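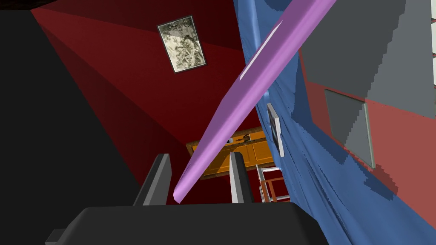

A two-fingered gripper and a lavender rod in a simulated room.

Simulation-first purchasing is a way of planning and budgeting for robot equipment in which a buyer tries out the work on a computer model before paying for any of the machinery. It is used mostly by small workshops, colleges and service firms, for whom a single poor choice of arm or gripper can swallow the better part of a year's money. The name is a loose one, and some writers prefer "trial by model" or simply "desk trials".

Background

Buying a robot was for a long time rather like buying a lorry: one read the brochure, visited the showroom, had a pleasant cup of tea with the salesman and signed. The trouble came later, when the fingers proved too wide for the parts, or the arm could not quite get to the back of the bench. As simulated rooms became cheaper to build and run, it grew common to furnish one with the sort of objects and surfaces a machine might have to deal with — cloth, cabinets, rods, polished floors — and to let a model of the gripper loose in it for a few weeks.

An early and much-copied account of the method was written by Tanko Okoro, who looked after equipment spending at the repair firm Halliday. Okoro's planning note, dated 2023-03-20, is still passed about among buyers, partly for its tables and partly for its good-humoured grumbling about delivery charges. He had begun the work the previous October with a spreadsheet and, by his own account, no great faith in it.

What goes into the budget

A plan of this kind usually keeps the cost of trying apart from the cost of owning. The first covers the software licence, a computer able to run it, and the hours of whoever sets up the tasks. The second covers the arm, the gripper, spare fingers, mounting, guarding, training and insurance. Okoro put 2000 pounds towards trials and a further 4000 pounds towards grippers and fingers, leaving the arm itself on a separate sheet to be settled last of all.

The hours are the part most often left too small. Setting up a task means choosing the objects, deciding where they lie, and agreeing what will be taken as a good result, and people can disagree about that last point for a surprisingly long afternoon. The Halliday plan allowed 60 hours for it and went over.
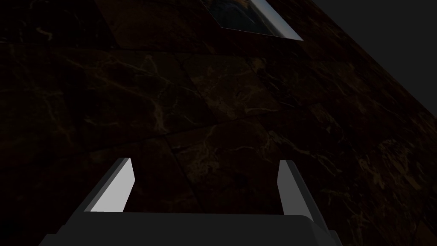 Surfaces deserve a line of their own. A thin, flat item lying on a hard top is a different matter from a rod that can be gripped from either side, and a shiny one may give a camera trouble as well. Buyers who expect much flat work are generally advised to price narrow fingertips or a suction cup at the outset, as either can be dear when added afterwards.

Choosing between suppliers

Okoro's note compares two makers, Vurna and Staltar, running the same tasks with a model of each gripper. Vurna supplied its model free of charge but asked for payment within 30 days of any order; Staltar charged for the model and took the fee off the final bill. He chose Staltar in the end, chiefly on account of the spares, and said kind things about both.

Limits

A model is only as good as the figures put into it. Friction, weight and the give of soft materials are all hard to copy faithfully, and most planners hold some money back for a short trial on real equipment, hired if need be.

See also

Equipment leasing; Gripper; Huvia (planning software); Whole-life costing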